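3.2 Surface wear and perceived cleanliness

The second part of the study asked whether visible wear on a shared table changes how clean people believe it to be. Earlier work in waiting rooms and canteens has mostly treated cleanliness as a property of the cleaning schedule, measured by swab counts or by the hours since the last wipe. Users have no access to either measure. They judge by color, gloss, marks and crumbs, and these cues do not always follow the swab results.

We used responses from two sites, the Humov reading rooms and the Meltora canteen. Both have tables with pale wooden tops bought in the same year and cleaned with the same neutral detergent. The sites differ in use. Humov tables carry books, laptops and the occasional cup. Meltora tables carry trays, hot dishes and spilled drinks through most of the day. A total of 2768 questionnaires were returned, of which 477 were left out because the table number was missing or could not be read.

Respondents rated the table at which they were sitting on a seven-point scale, from "very dirty" to "very clean." They then marked which features had led them to that rating. The list of features was fixed after a pilot in January, when the open answers proved too varied to code with acceptable agreement. Gloss readings were taken at the center of each table before opening, and again at 2 in the afternoon.

Tables with low gloss were rated less clean at both sites, even where swab counts were low. The effect was stronger at Meltora. One reading of this result is that people in a canteen expect grease and take a dull surface as a sign of it, whereas a dull surface in a reading room is put down to age. The feature lists support this reading in part. Meltora respondents marked "looks greasy" more often than "looks old," and at Humov the order was reversed.

Scratches had a weaker effect than expected. Fine scratches running with the grain were rarely marked as a reason for a low rating. Scratches across the grain were marked more often, as were pale rings left by cups. Rings were treated as dirt by most respondents who noticed them, although they lie in the finish and cannot be wiped away.
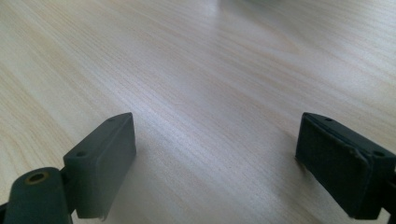
Figure 4. Pale wooden tabletop.

The tone of the wood also matters. Crumbs and coffee stains stand out on pale tops, which lowers the rating soon after a spill but also makes the spill easier to find and remove. Dark tops in the Irkanel survey showed the opposite pattern: ratings stayed high through the day while swab counts rose. That survey covered 2000 visits and used a five-point scale, so the values cannot be compared directly with ours.

Two limits should be noted. Gloss was read only at the center, and wear near the seated edge may differ. Lighting was not controlled, and tables close to the windows at Humov receive strong side light in the morning, when marks in the finish are easier to see. The model in Section 3.3 therefore includes distance from the nearest window as a covariate, together with the time of day at which the questionnaire was handed in.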